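Slide 6, the sim package. Slow down here, I always rush it.

So this is the part of the Catalska kit I get asked about most. You pay 363 a month, and you get the two-arm robot plus 610 ready-made rooms to try it in. I've been through 123 of them so far (yes, I kept a list).
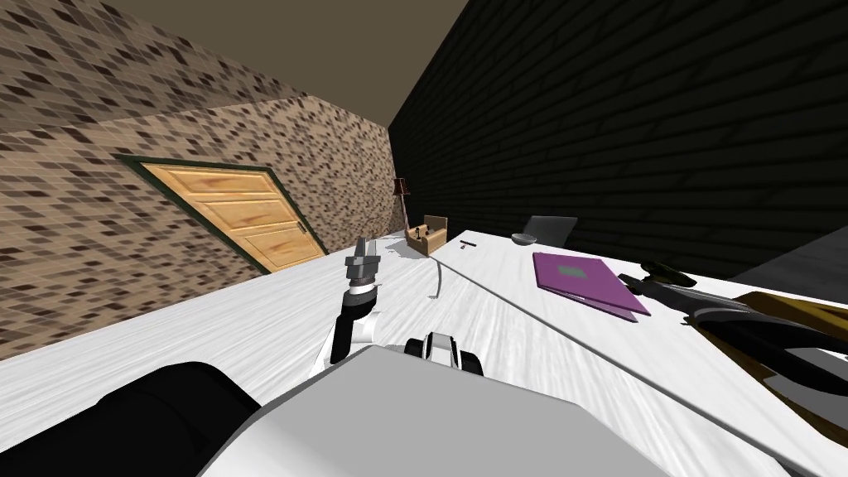 Catalska sim, robot's own view: tabletop room with book, bowl and tool caddy

What I like – you can swap the walls and the furniture without touching your task script. What I don't like is the load time. Flevthorpe was quicker on my old laptop, and I told them so in February.

Then go to pricing, slide 7.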